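Filed under: Threads / Robots & Automation

1/ Spent May collecting hanger demonstrations for the Drelladura set. Some notes for anyone doing the same sort of work on clothes.

2/ We record by hand. One person holds the gripper, does the task, puts everything back and goes again. No arm involved at this stage. The policy gets trained on what the gripper's own camera sees.

3/ Target was 500 good episodes per task. We have 1523 recorded across the lot, before cleaning. Expect to lose a fair few to bad tracking.

4/ Biggest cause of bad tracking is turning the wrist too fast near the rail. Slow down for the last bit. It feels silly but the data is much better.

5/ Tredon asked for 50 episodes per garment and then a swap. We tried longer runs in Beaulieu last year and the person holding the gripper got too good at one shirt — every episode looked the same.

6/ Thick cloth is harder than thin. The fingers need a proper fold to hold, and ribbed stuff bunches up at the collar and shoulder when you pull it about.

We use this site's cookies to remember your settings and measure visits. Accept all / Manage choices

7/ Purple ribbed one on the white hanger, gripper closed on a fold low down. Black sheeting clipped up on the wall behind.
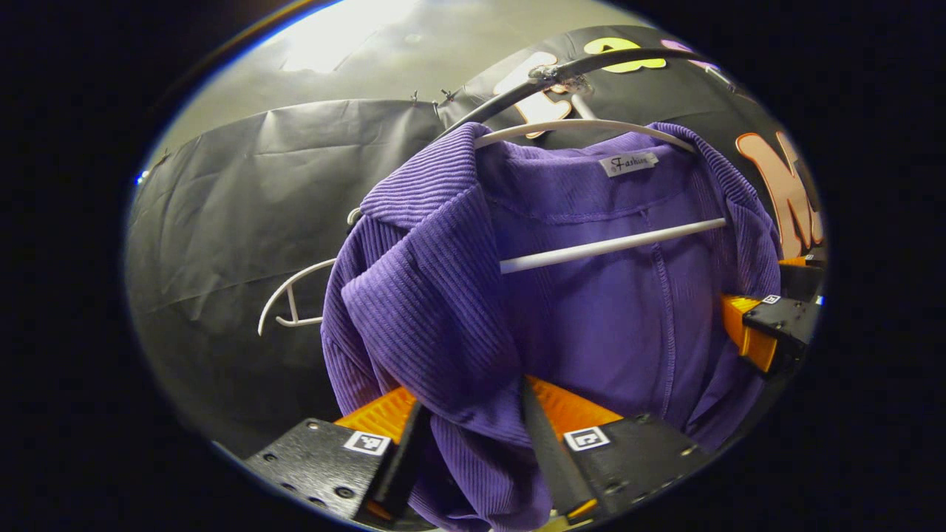
8/ Labelling. We mark the start, the grasp and the release, and leave the rest alone. Rirport wanted 6 more tags per episode. We said no, it doubled the time and the training didn't use them.

9/ Failed grasps stay in if the person recovers. If they drop the garment and stop, it goes in a separate folder.

10/ Next up is trousers. Will post the split between train and test once the cleaning is done.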